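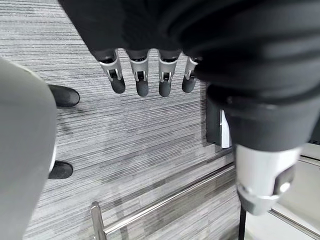

Section 3: Laying and Caring for Your Wenmont Striped Carpet

These instructions cover the Wenmont striped carpet in gray, supplied as a loose-laid sheet or cut to room size. For the wool blend sold under the Risano name, use the leaflet packed with that carpet. The cleaning instructions are different.

Before you start

Clear the room and sweep or vacuum the subfloor. Scrape off old adhesive and hammer down any nails that stick up. Concrete must be fully cured and dry.

Bring the carpet into the room, unroll it, and leave it flat overnight with the heating set as it normally would be. A room temperature close to 70 degrees Fahrenheit is best.

You will need:
Tape measure
Chalk line
Straightedge, at least 3 feet long
Carpet knife with new blades
Double-sided carpet tape
Tumley underlay (sold separately)

Laying the carpet

1. Decide which way the stripes will run. In most rooms they look best running away from the main door. In a hallway, run them lengthwise.

2. Roll out the underlay with the smooth side up. Butt the edges together and tape the joints. Do not overlap them.

3. Trim the underlay so that it stops just short of the walls on all sides.

4. Find the middle of the longest wall and of the wall opposite. Snap a chalk line between the two points on the underlay.

5. Roll out the carpet and line up one stripe with the chalk line. Check it at both ends and once in the middle. If the stripe drifts, lift the carpet and lay it again. Do not drag it sideways, as this stretches the backing on one side only.

Note: Few rooms are perfectly square. If a wall is out of true, follow the chalk line and take up the difference in the trimming. Where the error is large, put it on the side that will be covered by furniture.

6. Smooth the carpet from the center toward the walls with your hands or a soft broom.

7. Press the carpet into the angle between floor and wall with the back of the straightedge. Cut from the pile side in short strokes. Change the blade as soon as it begins to pull at the yarn.

8. Lift the edges one wall at a time, apply carpet tape to the floor, peel off the backing paper, and press the carpet down. At doorways use two rows of tape or a metal threshold strip.

CAUTION: Carpet knives are very sharp. Cut away from your body and keep your free hand behind the blade. Retract the blade before you put the knife down.

CAUTION: A raised edge is a tripping hazard. Do not leave a doorway untaped, even for one night.

Joining two pieces

Match the stripes before you trim. The pattern repeat is printed on the label on the back of the roll. Both pieces must be laid with the arrows on the backing pointing the same way, or the join will show as a change of shade. Cut both pieces together through the overlap, remove the waste, and tape the seam from below.

Placing heavy items

Wait 12 hours after laying before moving furniture back. Put cups or felt pads under legs and narrow feet. Equipment on a stand should rest on a hard board if it weighs more than 400 pounds. Lift items into place. Pushing them across the floor can pull the pile and shift the stripes out of line.

To raise a dent, lay a damp white cloth over it, hold a steam iron just above the cloth for a few seconds, and brush the pile up with your fingers. Never set the iron directly on the carpet.

Routine care

Vacuum twice a week in busy rooms, with the brush set high. Go along the stripes first and then across them. New carpet sheds loose fiber for the first few weeks.

Blot spills at once with a white cloth, working from the outside in. Follow with lukewarm water and a little Nazarenko carpet shampoo. Test the shampoo first in a corner that does not show. Do not use bleach or solvent cleaners.

Cut loose threads level with the pile. Do not pull them.

Keep the roll label and your receipt. You will need the batch number on the label if you order a matching piece later.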